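Zernari Tabletop Notes
README

Zernari Tabletop Notes is a collection of short written records about small tables in shared rooms: what is on them, what is plugged in, and what gets put away at the end of the day. It was put together by Tamara Roman for people who plan, furnish or tidy rooms that many others use. Last updated September 4, 2026.

Contents

records.csv – one row per visit to a table
items.csv – one row per item noted on a visit
terms.txt – the word list used for items
pages/ – the printed pages as text, with a page number at the foot of each

What is covered

The tables come from 3 sites, listed in the files as Risuteck, Manole and Totau. Risuteck is an office floor with meeting corners. Manole is a study room with long opening hours. Totau is a workshop with a break area next to it. There are 42 tables in all and 2,000 rows in items.csv.

Only tabletops are covered. Chairs, shelves, floor boxes and wall outlets are left out, even when a cord from the table leads to one of them. If a cord goes over the rim, the record says so and stops there.

Fields in records.csv

table_id – site name and a number
shape – round, square, long or other
top_color – plain color word, such as white or gray
visit – morning, midday or closing
notes – free text, 30 words at most

Fields in items.csv

table_id – same as above
item – a word from terms.txt
group – food and drink, power and cables, paper, tools, other
color – main color only
place – near the rim, middle, or between
linked_to – the item it is joined to by a cord, if that can be told

How items are named

Items get the plainest name that fits. A plate is a plate whether or not there is food on it. A bottle is entered with its cap and label as one item. Drinks are described by color unless the name can be read on the label, so "pale yellow-green liquid" is a normal entry.

Cables took the most work. A coil is one item, even when it holds several loops or more than one cord. A single cable that leaves the coil and runs to something else gets its own row, with linked_to filled in. Hubs and chargers are separate items. A small device with a lit screen is entered as "device, screen on" when its type is not clear. Please do not guess at the type from the cord.

Example of notes text

"White round top. Blue plate near the rim, bottle with white cap beside it. Black cables in a loose coil, one going down to a blue USB hub. Small blue device, screen on."

Known problems

The color field is uneven. Early rows use "light blue" and "dark blue", and later rows use "blue" for both. The early rows have not been changed.

At Totau, closing visits were skipped for most of November. Those rows are missing – they are not blank rows, so a simple count by visit will come out low for that site.

The place field works well for round tables and less well for long ones, where "middle" can cover a lot of surface. Use it with care when comparing shapes.

A few Manole tables were swapped between corners during the work. The table_id stays with the table and does not follow the corner.

Use

The files may be copied, changed and used in teaching or planning work. Please keep the name Zernari Tabletop Notes with any copy, and list your changes in a file of your own. Corrections go to Tamara Roman and should give the table_id and the row as it stands now.

Page from the printed set: round table, white top. Groups: food and drink, power and cables.

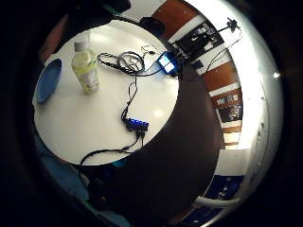 Zernari Tabletop Notes – Page 42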